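白い脚の組み立て方

樹脂製スツールという、家の中の小さな名脇役を考える

2018年8月16日(木曜日)

樹脂製の組み立て式スツールは、家具として語られる機会が少ない。浴室の脱衣かごの脇、玄関の隅、ベランダの物干しの下、あるいは集会所の倉庫。用途は広く、置かれる場所はたいてい目立たない。本誌の暮らしの道具特集では、これまで木の椅子と鉄の棚を取り上げてきたが、読者から寄せられた要望のうち、繰り返し名前が挙がったのがこの白い腰掛けであった。

構造は簡素である。座面にあたる天板が一枚、脚が四本。天板の裏側には四隅に筒状の受け口があり、そこに脚を差し込む。ねじも接着剤も使わない品が多く、道具を必要としない。箱を開けてから座れるようになるまでの時間は短く、慣れた人であれば、湯が沸くのを待つあいだに終わる。

もっとも、簡単であることと、正しく組まれていることとは別の問題である。生活用品の企画会社Palarが6月に開いた組み立て講習会では、参加者が持参したスツール17脚を一度分解し、組み直すという課程が設けられた。そのうち9脚に、脚の差し込みの浅い箇所が見つかった。いずれも日常的に使用されていたもので、持ち主はがたつきを床の傾きのせいと考えていたという。

講習会で最初に教えられたのは、組み立てそのものではなく、場所の整え方である。天板は裏返して作業するため、座面の側が下になる。硬い床に直接置けば、押し込むたびに表面が擦れる。淡い色の樹脂は擦り傷に汚れが入りやすく、一度黒ずむと洗剤では戻りにくい。そこで、まず布を一枚敷く。古いシーツでも、厚手のテーブルクロスでもよい。濃い色の布であれば、白い部材の輪郭が見分けやすく、小さな樹脂の削りかすにも気づきやすい。

布は作業面より大きめのものを選び、端を垂らしておく。ただし、身体が触れる側に長く垂らすと、立ち座りの際に引きずることになる。壁際で作業する場合は、壁と台との間に手が入るだけの余裕を残しておきたい。脚を立てたあとに天板を回そうとして、壁紙に跡をつける例は少なくない。
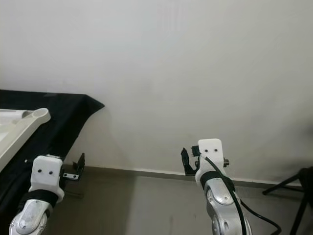
布についてはComaの読者会でも話題になり、敷くこと自体には賛成だが、滑る素材は避けるべきだという意見が出された。押し込む力が横に逃げ、天板ごと動いてしまうためで、自宅では布の下に薄い滑り止めシートを重ねているとのことであった。講習会でも同様の指摘があり、以後の回では、敷物を台の縁で留める手順が加えられている。

次に、部材の確認に移る。脚は四本とも同じ形に見えるが、上下の区別がある製品が多い。受け口に入る側はわずかに細く、床に触れる側には丸みや滑り止めが設けられている。箱から出したら脚をすべて同じ向きに並べ、端の形を見比べておくとよい。向きを誤った脚も途中までは受け口に入ることがあり、そのまま使い続ければ、受け口の縁に無理な力がかかる。

天板の裏面も、この機会に見ておきたい部分である。表からは一枚の平らな板に見える座面も、裏返せば細い補強の骨が走り、浅い区画に分かれている。薄い樹脂で体重を受けるための工夫であり、成形品の設計の良し悪しはここに表れる。骨の根元に白い筋が浮いているときは、繰り返しの荷重による劣化が疑われる。中古の品を譲り受けた場合には、組み立てる前に必ず裏面を確かめ、筋や亀裂のあるものは腰掛けとしての使用を控えるのが望ましい。

裏面の区画には埃もたまる。浴室で用いる品では、水垢や石鹸の残りが骨の隅に固着しやすい。脚を外した状態であれば、柔らかいブラシが隅まで届く。洗ったあとは立てかけて水を切り、受け口の内側まで乾かしてから組み直す。湿ったまま脚を差し込むと、筒の奥に水が残り、臭いのもとになる。

脚を差し込む順序については、説明書に指定のない場合が多い。Palarの講習会では対角の順を勧めている。一本目を入れたら、次は斜め向かいの受け口に移り、残る2本を後に回す。隣り合う順に進めても組み上がりはするが、片側だけに力が集まり、天板が浮きやすい。対角に進めれば、手を添える位置が自然と天板の中央に寄り、押す力が安定する。

また、はじめから一本ずつ奥まで押し切らないことも大切である。四本とも軽く立て、傾きを見てから順に押し込む。受け口に対して脚が斜めになっていると、途中で強い抵抗がある。そこで力を加えるのではなく、いったん引き戻し、根元に近いところを持って立て直す。上の端を握って押すと、長い脚ほど梃子のように働き、受け口を広げてしまう。

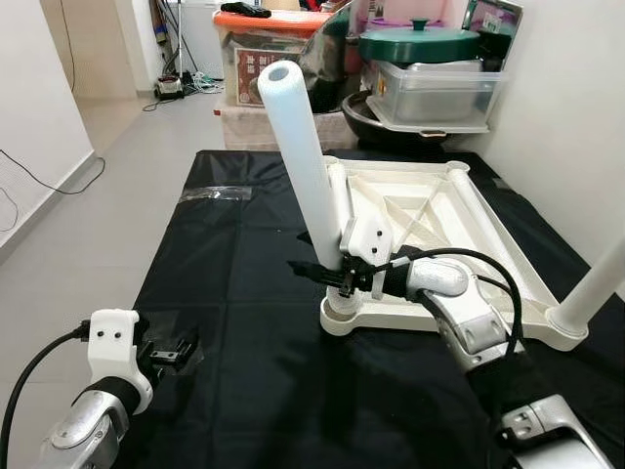 力の加減は、言葉では伝えにくい部分である。講習会の記録には「手のひらで押し、音が変わるまで」とある。受け口の底に脚の端が届くと、それまでのこもった音が短く硬い音に変わる。木槌を用いる人もいるが、その場合は必ず当て布をし、脚の真上から軽く叩くにとどめる。金槌で直接叩くことは、端部の割れにつながるため、どの製品でも避けなければならない。

季節による違いもある。樹脂は温度によってわずかに伸び縮みし、冬の朝には差し込みが固く感じられることがある。暖房の効いた部屋にしばらく置いておけば、多くの場合は楽に入るようになる。熱湯をかける、ドライヤーを近づけるといった方法は、局所的な変形を招くので勧められない。反対に夏の車内に置いた品は柔らかくなっていることがあり、日陰で冷ましてから作業に入るべきである。

収納用品を扱うFlornbergの店頭では、組み立て済みの見本の隣に、脚を外した状態の一式が並べられている。分解したときの嵩を示すための展示で、天板の裏の窪みに脚を寝かせて収める置き方も紹介されている。来客用に数脚を備える家庭や、行事の際だけ腰掛けを必要とする団体にとって、分解して保管できることの利点は大きい。同店の棚では、一脚分の高さは14センチに収まっていた。

ただし、頻繁な着脱には注意を要する。受け口と脚は摩擦によって固定されており、抜き差しを重ねれば少しずつ緩む。毎日のように組み立てと分解を繰り返す使い方には、折り畳み式のほうが適している。脚を抜くときは、天板を裏返して片手で押さえ、脚をゆっくり左右に回しながら引き上げる。前後に揺すって抜く方法は早いが、受け口の縁を傷める。
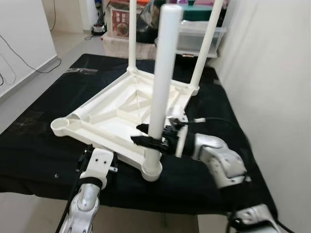 三本まで入れて、四本目だけがどうしても入らないときは、どうすればよいのか。

先に入れた三本を半分ほど引き戻し、四本目を軽く差してから、改めて対角の順に押し込む。それでも入らなければ、受け口の内側に樹脂のはみ出しが残っていないかを指で確かめる。薄いはみ出しであれば、目の細かい紙やすりで取り除くことができる。

四本が収まったら、表に返す前に、脚の高さを目で揃えて見る。台の縁に視線を合わせ、床に触れる側の端が同じ高さに並んでいれば、差し込みの深さはおおむね等しい。一本だけ高く見える場合は、そこがまだ底に届いていない。返したのちには、平らな床の上で天板の四隅を順に押す。音がせず、揺れもなければ、そこで初めて腰を下ろしてよい。

使い始めてからの点検は、月に一度で足りる。家具修理を手がけるEichhornの工房では、腰掛けの類を持ち上げて移動させるとき、脚ではなく天板を持つよう案内している。脚を握って持ち上げる習慣は、知らぬ間に差し込みを緩める原因となる。床を引きずることも同様で、特に畳や目地のある床では、脚の先が引っかかり、根元に横向きの力がかかる。

耐荷重の表示についても触れておく。表示は、四本の脚が正しく収まり、座面に均等に体重がかかった状態を前提としている。縁に片寄って座る、踏み台として用いるといった使い方は、多くの製品で想定の外にある。高い棚の物を取るためには、踏み台として作られた品を別に備えるべきである。表示のラベルは裏面に貼られていることが多く、洗浄を重ねるうちに読めなくなるため、購入時に書き写しておくと後の確認に役立つ。

Palarの講習会は、9月以降も同じ会場で続けられる予定である。受講の対象は限られておらず、手持ちのスツールを持参できる。敷物にする布は、各自で一枚用意することとされている。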